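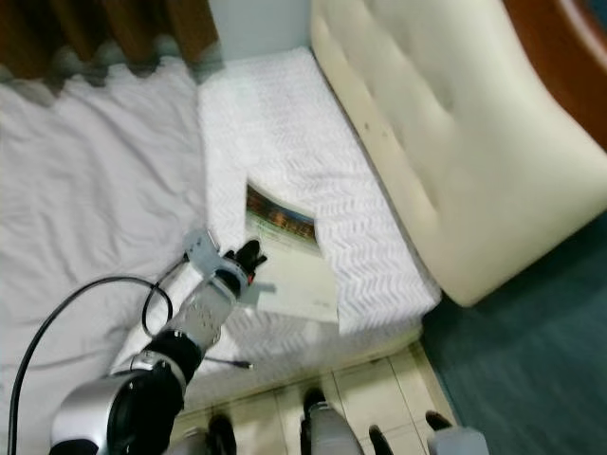 Filed under: Press Releases | Home Robots | Product Safety

Gruverow asks Cotard to pause home trials of McPhee bed-tidying robot over cable snags

Household testing group says a February software update left the underlying problem where it was

DUNEN — Gruverow, the household product testing group, is calling on Cotard to pause home trials of its two-armed McPhee robot until the company changes how the arm cables are routed. In 122 bed-tidying runs carried out at a furnished apartment in Dunen, one of the robot's own cables caught on bedding or on an object lying on the bed 27 times. In nine of those runs the arm kept pulling after the cable had caught.

No one was hurt. One pillow cover was torn and a bedside lamp came down on a tiled floor. Gruverow is publishing its results now, before the full report is ready, as Cotard has told trial households that the matter is closed. We have read the company's explanation several times and we can't get from the evidence to that conclusion.

"Cotard says the robot now knows when it's stuck," said Jussara Tavares, who led the tests. "We'd like to see where it shows that. We installed the update they sent us, we ran the same jobs on the same bed, and it got stuck and carried on."

What went wrong

The McPhee is being tried out in homes as a helper for light bedroom chores. It is meant to clear small items off a bed, move the pillow and straighten the duvet. It works with two arms, each with a gripper at the end, and power and signal cables that run partly outside the arm. Those outside cables hang in open loops so that the joints can turn without stretching them.

A loop that is slack enough for the elbow to bend is also slack enough to lie on the mattress. When an arm reaches low and far across the bed, the loop goes with it and drags over whatever is there. On a bare mattress that doesn't matter much. With a bunched-up duvet or a pillow in the way, the cable can slide under an edge or get pinned below a fold. The robot doesn't appear to treat its cables as part of its own body, and plans its next move as though they weren't there.

In the nine runs that concern us most, the robot tried to lift away while the cable was held. The arm motors are strong enough to drag a duvet, and they did. In two of the nine the cable connector came out of its socket while the arm was in motion. Power to the gripper dropped, the fingers opened, and whatever they were holding fell. On one of those occasions the freed cable swung off the bed and took the lamp with it.

We can imagine that same sequence with a child's hand on the edge of the bed. Cotard's paperwork for trial households says people "may remain in the room during normal operation." We think that sentence should come out today.

What Cotard says

Cotard was given our findings before this release and sent a written reply. It makes three points, and we'll take them in turn.

The company first says that the February update added snag detection. It did add something. After the update the robot stopped by itself in some of the runs where a cable caught, and we give it credit for those. The nine runs described above all came after the update, however. A detector that needs a hard pull before it reacts is of limited use when the hard pull is the hazard.

Its next point is that our test bed was "unusually cluttered." We invite anyone who owns a bed to consider that claim. Our setup was a low mattress with a quilted white topper, a light gray duvet left rumpled the way a person leaves it, one orange pillow and a thin booklet. If that counts as clutter, the McPhee is a robot for beds that have already been made.

The last point is that stoppages fell by about half in the company's own lab. Gruverow asked for the number of lab runs, the bedding used and the definition of a stoppage. We received none of these. We also note that fewer stoppages is a strange thing to boast of here. A robot that carries on pulling hasn't stopped, and on our reading of the company's wording it would be counted as a success.

How the tests were run

All runs were carried out in the same bedroom, with the headboard at the right as the robot faced the bed and a curtain along the far side. The room was chosen for being ordinary. It has a tiled floor with carpet over part of it, and the mattress sits low.

At the start of each run a tester rumpled the duvet by hand, put the pillow down and laid the booklet on the topper. The placing was varied. Sometimes the booklet was out in the open and sometimes it was close to the pillow, where reaching one means working around the other. The robot was then told to tidy the bed and left to choose its own order of work. A tester stood by with the emergency stop for the whole run, and everyone else stayed out of reach.

We recorded a snag only when a cable was visibly held by something and two testers agreed on it. A cable that merely brushed across the bedding was not recorded. Had we included brushes, the number would have been a good deal worse, and Cotard would have had a fair complaint.

The booklet gave more trouble than anyone expected. It is thin and light and lies flat, so the gripper has to come in very low beside it, and the rest of the arm comes down too. That puts the cable loops on the sheet. Several of the snags began this way: the robot went for the booklet, a loop settled against the duvet, and the trouble started when the arm swung over to its next job.

The pillow caused a different sort of snag. The cable tended to ride up over its edge, and when the gripper closed on the pillow it sometimes trapped its own cable against it. The torn cover came from one of these. The software log for that run reads "grasp successful."

"I read that line out loud to the room," said Wellington Vieira, the electrical technician who inspected the robot between runs. "The grip had hold of the pillow and the wire both. I suppose you could call that successful, if you weren't the one holding the pieces afterward."

Vieira found wear on the outer sleeve of the right arm cable near the gripper, and a connector that could be pulled out with two fingers. There is no latch on it. Cotard describes the connector as "breakaway by design" and says it protects the arm. Vieira doesn't dispute that a breakaway connector can be a sound idea. He would expect one to cut motion on the arm when it lets go, and this one doesn't. The gripper loses power and the arm goes on moving.

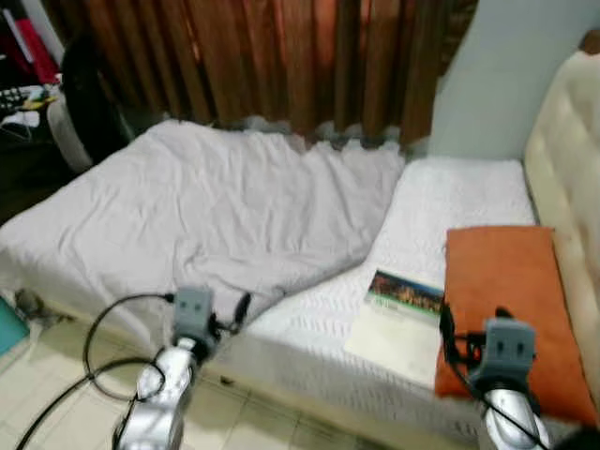
What Gruverow is asking for

We want four things from Cotard, and we don't think any of them is exotic.

Trials in occupied homes should be paused. Households that already have a McPhee should be told in plain words to switch it off at the base, unplug it and wait for further notice.

The cables should be brought inside the arm or held close to it with a sleeve. Vieira fitted a simple fabric sleeve to one arm for a handful of trial runs that are not part of the results above. It looked promising. We make no larger claim for it, as the number of runs was far too small.

Losing a connector should stop both arms at once. It should also show up in the log as a fault.

Cotard should publish its lab results along with the method. If the February update does what the company says it does, the numbers will show it and we will say so.

What we don't know

We tested one robot. Cotard says it was an early unit and that later ones have shorter cable loops. It declined to lend us a later one. Shorter loops might reduce the snags, or they might put more strain on the connector, and without a unit to test we would only be guessing.

We also can't say how often this happens in real homes. Cotard asks trial households to report "incidents," and the form describes an incident as damage or injury. A cable caught under a duvet and pulled free wouldn't qualify. We would be wary of any statement that reports from homes are rare.

Nor are we saying that a robot can't make a bed. In most of our runs the McPhee got through the job without a cable catching on anything, slowly and with passable results — the duvet was usually flatter than before, and the booklet usually ended up where it should. Our quarrel is with a company that has seen a mechanical problem, answered it with software and declared it fixed.

"They may well solve this," Tavares said. "I'd just like them to do it in their own building first."

Advice for trial households

If you have a McPhee at home and choose to go on using it against our advice, stay out of the room while it is working on a bed, and keep children and pets out as well. Move lamps, glasses and phone chargers well away from the mattress. If a cable catches, use the stop button before you touch anything. Don't try to free the cable by hand while the arm has power, even if it seems to have stopped.

Households that have seen a cable catch, with or without damage, are asked to write to Gruverow's Dunen office. Please include the software version shown on the base and a short account of what was on the bed. Photos are welcome.

About Gruverow

Gruverow tests household products and publishes the results. It takes no payment from the makers of the products it tests. The McPhee used in this work was supplied on loan by Cotard, which had no say over the tests or the wording of this release. The full report, including the run-by-run record and Cotard's reply in full, will be sent on request once it has been checked.

Press contact: Jussara Tavares, Gruverow, Dunen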